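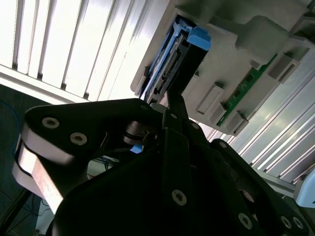 **dace_r:** Ran the drive swap policy again in February, wrist cam only, 425 demos. 337 of them are plain insertions and the rest are recoveries. My hunch is it keys on that blue latch tab at the corner of the tray and ignores the pins!

**ytovar:** Hmm, not buying it. Did you mask the blue?

**dace_r:** On eight trials, yep. Success tanked.

**hawi_g:** Eight is tiny (sorry!). Do 74 and I'll believe you.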